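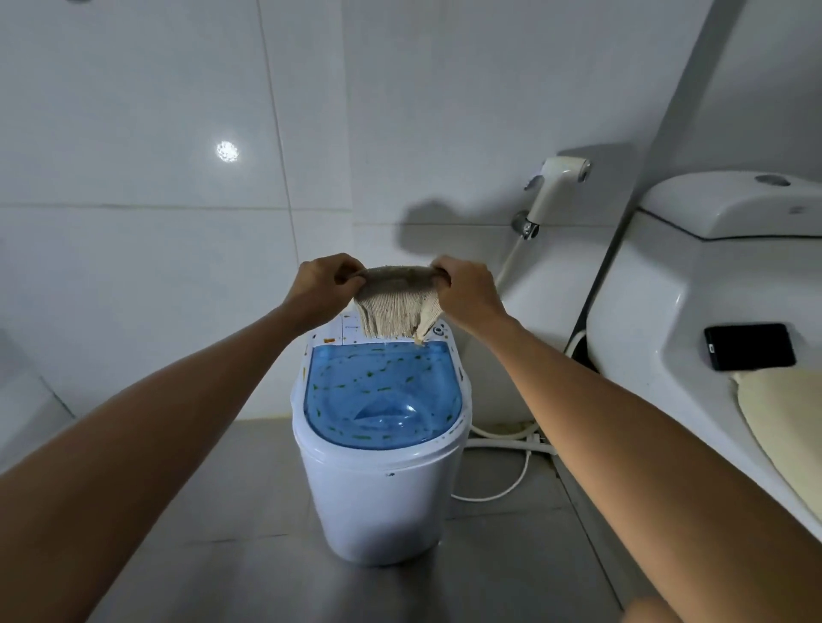 Grernex small-laundry pack: first look

Quick one this week, deadline is Thursday and the arm controller ate most of my morning. But a few of you asked about the Grernex pack after the last issue, so I got a trial login and put it on the workstation.

What it is: a library of household laundry recordings, head height, both hands in view, sold to people training two-armed robots. No hardware in the box. No box. You get a download key, a viewer and a folder of label files. The pack on test is the small-laundry one, meaning compact washers, basins, sinks, drying racks. Bathrooms mostly. No big laundry rooms with a folding table and nice light.

And bathrooms are the reason I'd look at it. Damp beige knit held up by both hands over a little white washer with a translucent blue lid, toilet right there on the right with a phone lying on it, shiny white tile throwing the ceiling light straight back at you. Thin white cord looping over gray floor. White on white on white. If your segmentation model was raised on studio footage it's going to have a bad day with that, and a bad day is what I want from training material.

Numbers from the product sheet

2,346 clips in the pack. 121 homes. 52 labeled actions, things like pinch, lift, wring, shake out, drop in, open lid, turn knob. Trial runs 18 days, full viewer, full labels, but only part of the clip library. Price is by quote, which I always hate. Ask for the small lab rate, it exists, it isn't on the site.

Setup

Twenty minutes if you've done this before. Longer if your storage is full, as mine was. The viewer runs in a browser window and reads the folder directly, no conversion. It asks for a project name and won't accept spaces, doesn't tell you why, just sits there with the button grayed out. Use an underscore.

Import into our own pipeline took a short script. The label files are plain text, one row per action, start and end plus which hand. Left, right or both. I was very happy to see "both" as a proper value. The Narnine set we used last year made you work that out from two overlapping rows and they didnt always overlap.

The good stuff

Wet cloth. That's the headline for me. Dry towels are all over every set I own and they behave pretty nicely. Wet knit doesn't. It hangs in ribs, it clings to itself, the bottom edge swings around when you lift it, and a gripper policy that learned on dry cotton will grab the top corner and assume the rest comes along. Seeing where a thumb goes on heavy fabric is worth a lot. Pinch at both sides, stretched into a band in the middle, the rest hanging free. We've been trying to get Halar (our bench robot, two arms, long-time readers know her moods) to do that hold since the spring.

Clutter. Sprayer hoses, power cords, seat covers, phones left on things. Grernex doesn't clean the rooms up first and I hope they never start.

Lids! Clear and half-clear plastic is horrible for depth sensors. You get the lid, or what's under the lid, or a smear between the two. And then the plastic has little flecks stuck on it, green and yellow ones, could be drops or lint, hard to say, and your model decides every one of them is an object. There's a decent spread of see-through lids in the pack and the labelers marked lid position separately from the machine. Big help.

Tile glare. See above about the bad day. Our glare filter needed redoing after one evening with this stuff and it's better for it.

The not so good

Labels stop at the hands. You'll get "both hands, hold up cloth" but nothing on the state of the cloth. Is it balled up, stretched, twisted, half open? You have to add that yourself. For rigid objects I wouldn't care. For fabric it's half the problem. I wrote to support and got a friendly answer saying cloth state is on the list for a later release. No month given.

Item names are uneven. Same kind of knit shows up as towel in one file, sock in another, cloth in a third. Fair enough when a thing is crumpled and you can't tell what it is! But then give me an "unsure" tag. I ended up collapsing the lot into one fabric class and moving on.

No force data. None. It's video and labels, so how hard anyone squeezes is a guess. If wringing is your target skill you still need your own glove or wrist sensor, and a bucket, and an old towel for the floor. Ask me how I know. The lab next door has been very nice about it.

Search in the viewer is slow. You can filter by action or by room, not by both. So "wring, bathroom" means filtering by wring and then scrolling past a lot of kitchens.

Control panels are mostly too small to read. Knob position, cycle, timer, forget it at normal head height. Fine for cloth handling, useless if you want the robot to choose a program. There's a separate appliance-controls pack, didn't test it, can't comment on it.

What happened on the bench

Not a proper benchmark, please don't quote it as one. We fine-tuned our existing towel policy on the trial portion of the pack and ran Halar on the damp pick-up task, one knit cloth, small tub, white board behind it to fake the tile. Before: she'd take the cloth one-handed, lift, and let it flop over the rim. After: second hand comes in a lot sooner and lands on the far side of the cloth where it should. Grip still slips when the fabric's really soaked. Rubber fingertips are next on the list, that's our problem and no video is going to solve it.

One odd side effect. She now pauses over the tub before letting go. Long pause. I think it's picking that up from people holding a piece up over the machine, checking it or letting it hang. Looks thoughtful. Costs time. We trimmed the holds in the training clips and the pause got shorter but it's still there.

Compared with Narnine

You'll ask, so. Narnine is tidier. Cleaner rooms, better search, labels that agree with each other. It's also mostly dry laundry on flat surfaces, and after a while you've learned all the folding there is to learn. Grernex is messier in both senses. If I could only keep one for a folding robot, Narnine. For anything near water, Grernex, easily. We're going to run both until the budget meeting and then have an argument.

Who should bother

Two-arm setups, soft goods, tight spaces. Home-assist people especially. Small bathrooms are where a lot of real laundry gets done, with a portable machine parked on the floor beside the toilet, and very few robots have been shown anything like it.

Single-arm labs, I'd wait. The both-hands material is what you're paying for and you'd be throwing it out.

Teaching labs, maybe. The trial is enough for a class project if you start it on the right day. Don't activate the key and then go on vacation. (I did this with a different product. Still annoyed.)

Tips if you take the trial

Download everything on day one, the viewer keeps working from the local folder but new downloads stop when the trial does.

Sort by action first and watch the wring and lift clips before you train on anything. You'll spot the labels you want to merge.

Keep a handful of the glare clips out for testing. Don't let them all go into training like I did the first time round.

Turn off auto-rename in the viewer settings. It's on by default and it will break your paths.

Check the license page for what you're alowed to publish. Stills in a paper are okay with a credit line, clips need written permission. Took them two days to answer my request.

Trial requests go through the form on the Grernex site, pick "research" in the drop-down or you get routed to sales. If you've run the appliance-controls pack, write in, I'd like to print a few lines on it next issue. Same goes for fingertip materials that hold wet knit. We've tried silicone and we've tried a cut-up dish glove, and the dish glove is winning.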